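In Defense of the Mixed Table
Renu Vashisht
Mon 22 January

The Pladstead Family Resource Center lends toys, hand tools and household equipment to 182 member families. Since June it has been reviewing how these items are stored, returned and put away. The draft policy now before members would require that toys and tools never share a surface, even while they are being sorted. I have taken part in the review from the start, and I support most of the draft. On this point I believe it is mistaken.

The case for separation deserves a fair statement. Small hardware is a hazard to young children, and an item returned to the wrong container may be lost for months. The Nishad branch adopted strict separation two years ago, with one room for toys and another for tools, and its members speak well of how orderly the shelves look. Order on a shelf is a reasonable aim. It is a different matter from order in the work of sorting, which is where most of our errors are made.

Returned items do not arrive in categories. A family empties a bag, and the bag holds whatever was on the floor at home. A rule that assumes clean categories at the door asks the member to sort the bag in the parking lot, and in practice the member does not. A white table, well lit and with adults on every side of it, is the right place for that first sorting. On such a surface a hex bolt lying near red and lime-green bricks is found at once. The teal case marked 53PCS can stay at the top of the table until someone has decided what belongs in it.
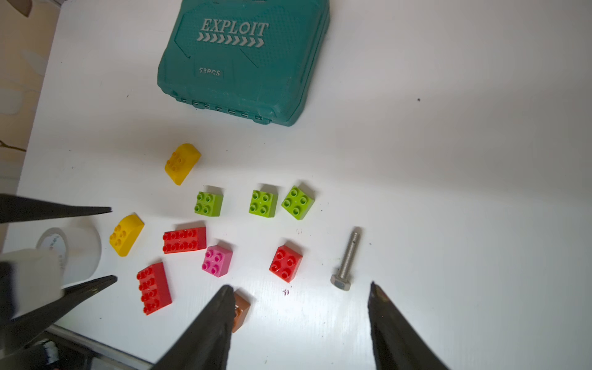
Large bricks and the question of sets

The draft also proposes that building bricks be stored by original set. I would ask members to consider what this means for the chunky bricks intended for the youngest children. Their value lies in their being few in kind and easy to combine. A curved yellow brick belongs with a red one as soon as a child puts them together, and the catalog should accept this.

At Nishad, sets are checked against printed lists. The lists were prepared with care, and 138 of them are now in use. Each must be consulted when a box comes back, and a box with one brick missing is held off the shelf until the brick is found. I have seen a perfectly good box wait through most of a school term for a single square brick. No child would have noticed its absence.

My preference is for the open method used by the Joken playgroup, where large bricks are spread over the middle of a table, looked over, wiped and returned to common bins. The bins are labeled by size of brick only. Families borrow a bin for as long as they wish, up to 40 days, and bring back what they have. Losses occur. They are made up from donations, which have so far been more than sufficient. 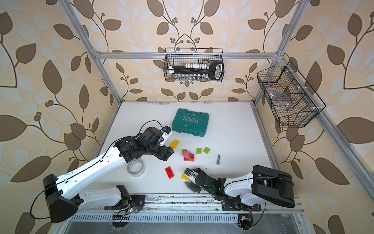 Handling and inspection

There is one respect in which I would make the draft stricter. It allows bricks to be inspected by the tray. I would have them inspected singly, each brick picked up and turned before it goes into the bin. Studs should be looked at one by one, and so should the curved sides, where a small raised mark can be easy to miss in a full tray. Most marks of this kind are harmless. A sharp edge or a crack is a reason to withdraw the brick.

The objection will be that this takes too long. A bin of 80 large bricks can be inspected by two people in the course of a conversation, and the work is suited to those who cannot lift boxes or climb to the upper shelves. The curved yellow pieces are worth particular patience - a rounded brick rolls a little in the hand and is readily put down half examined.

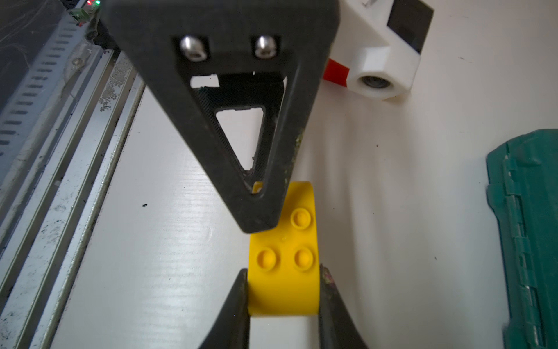

What I would ask of members

I propose two amendments. The first would strike the words "at any time" from the paragraph on shared surfaces, so that toys and tools may be sorted together by adults but must be stored apart. The second would replace storage by set with storage by size for all large bricks, leaving smaller construction kits, including the Pukix boxes, under the present rule.

Members who favor the Nishad arrangement may point out that it has never lost a tool among the toys. I accept that this is so. Our own building has one usable room, however, and a policy written for two rooms will be set aside the first time the center is busy. I would prefer that we adopt a rule we are able to keep. Written comments may be left at the front desk, and copies of both amendments are available there on request.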